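Chapter 7
Learning Contact Tasks from Wrist Views

Ebony Ellery and Ardalan Hosseinzadeh

Most of the tasks in Chapter 6 forgave small errors. A cup set down a little to the left is still a cup on a table. The tasks in this chapter are less forgiving. A part has to go into a seat that was made for it, and pushing harder when it doesn't fit can ruin both.

We use one study throughout the chapter, the Endiver experiments by Henrike Lindemann and Keegan Sheehan. They asked how much of a server repair job a two-finger gripper could learn from demonstrations when its main source of information was a small camera at the wrist. Their work covered memory modules, fan plugs and processor sockets. The socket work is the hardest of the three and the one we return to most often.

A wrist camera moves with the hand, so the fingers stay in nearly the same place in every picture while the computer shifts behind them. This helps the learner relate the part to the gripper. It also causes trouble. During a placement, the part and the fingers can hide the very surface the part is meant to meet.

In the socket task the load plate stands open and the gripper works between two banks of memory slots. The square piece between the fingers is held just above the socket, and only an edge of what is under it can be seen. The policy has to judge height and tilt from cues like these, together with the position of the arm.

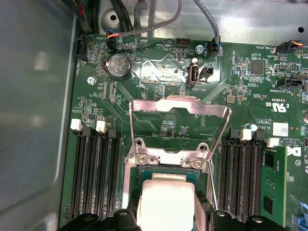

7.1 What the Study Measured

Lindemann and Sheehan recorded 90 demonstrations of the socket task. They trained 2 policies on them, one with the wrist view alone and one with an added overhead view. Both were tested on the same set of starting positions, with the chassis moved slightly between trials.

The policy with the wrist view alone finished 53 percent of its trials. The policy with both views finished 74 percent. Most of the difference came from the approach, where the overhead view helped the arm line up before the fingers blocked the socket. Once the part was close, the two policies failed at similar rates.

A trial counted as finished only if the part was in place and the gripper had let go and backed away. Trials stopped by the operator were counted as failures. Keep this rule in mind when comparing the results with those in Section 7.4, where Nuanchan Hemmin's group scored the grasp and the placement separately.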